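Ornville Does Not Need a Shorter Ballot

Every few years somebody in Ornville discovers that our local ballot is long, and reacts as though they'd found a raccoon in the pantry. This season it is Councilman Adelmo Carbone, who would like the county recorder, the coroner and the surveyor to be appointed. Voters, he told a lunch crowd at the Lemaire Hotel, can't be expected to have opinions about a surveyor.

I have opinions about the surveyor. I've had them ever since the Vutance Road bridge landed three feet inside Mrs. Tolliver's soybean field.

Carbone's case rests on the last county election, when 119 people voted for president in my precinct and only 76 bothered with the recorder. He calls the gap "fatigue." I'd call it modesty. Forty-three of my neighbors didn't know the candidates and had the good manners to leave the oval blank, a restraint I have yet to see from anyone on the council.

The bigger trouble with appointments is who does the appointing. Under the draft ordinance it would be the council president, a job held at the moment by – let me check my notes – Adelmo Carbone.

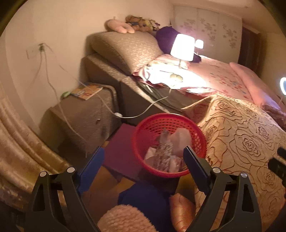

What the mailers leave out

My household has received a great many glossy cards on the subject, most of them thrown away with the tissues. They promise savings. They do not say how much, or when, and the phone number on the back rings through to a recording.

Aranka Illés, who has been recorder for longer than some of our roads have been paved, sent no cards. She held an open house in the Tisadora branch library, put out a plate of store-bought cookies and answered questions until the lights were switched off on her. I didn't care for all of her answers. The one on deed fees was mostly fog. But I got to ask, and she had to stand there, and come November I get to do something about it.

Appointed officials can be excellent. They can also be somebody's brother-in-law, and we've had one of those at the water district since the last drought. Try getting him to a library.

The council votes on the ordinance in December, after the election, when most of us will be thinking about pie. Public comment is limited to two minutes a person. I plan to use both of mine on the bridge.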